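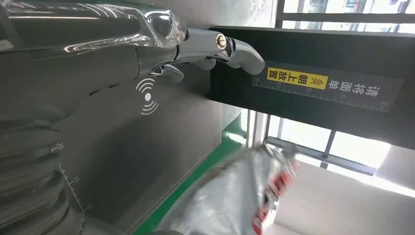 May — walk-round of the parcel cell, Tveit line
By Elsa Myklebust

Power and stops
[x] Main isolator locks off, and the key is on its hook
[x] Both stop buttons latch and need a twist to release
[ ] Stop button sign on the far side
Comment: The buttons are fine, I pushed each of them twice. The sign on the far side has faded so badly that a new starter would walk right past it, so please, Horacio, print another one when you have a minute.

Hand and wrist
[x] Two fingers open and close by hand with power off, no grinding
[x] Fingertips clean, no tape residue
[x] Pivot screws snug
[ ] Clear film on the wrist
Comment: I do love how this hand has held up, it really is a pleasure to wipe down. The film over the chrome has gone wrinkly, though, and I would like it changed before it works its way toward the finger joints. Cut the new piece a little short and smooth it from the palm back. Horacio Medina did the last one and it sat beautifully, so he gets the job again (sorry, Horacio!). For the pivot screws, go gently with the small driver. If one has turned since last month, write it down before you tighten it, even if it is only a hair.

Labels and scales
[x] "Place the waybill face up" label readable, yellow part included
[x] Ruler marks readable on the label strip
[x] White scale on the gray panel readable
Comment: Wipe these with a damp cloth only. Somebody used the strong Nasden cleaner on the old strip and took half the numbers off, and we had to wait weeks for another. The label is in Chinese, and most of you know what it says by now, but I have put the English on page 2 of the cell binder for anyone new.

Work surface
[x] Green edging flat all the way along
[x] No scraps of mailer bag under the edge
[ ] Silver bags tested at full speed
Comment: The shiny mailers are still the ones that give us the most grief — they crumple, and then the waybill ends up tucked in a fold where the scanner can't find it. Horacio ran 100 of them through after the last finger adjustment and 5 came out unread, which is much better than where we were in the winter. I would still like a run with the speed back up before I tick this one.

Daylight
[ ] Blinds fitted at the windows
Comment: Still waiting on Jurkarex for these. The sun comes in strong in the morning and the bags flash like anything, so if you see misreads before 10 a.m., make a note of the time before you start changing settings.

Cycle log
[x] Backup taken and copied to the Indier folder
[x] Grease due at 3000 hours, counter reset at the last service
Comment: We are at 476 hours, so there is plenty of room yet. Keep the grease gun wrapped and on the bottom shelf, please.

Open items: sign, film, silver bag run, blinds. Horacio has the first three and I will keep calling about the blinds.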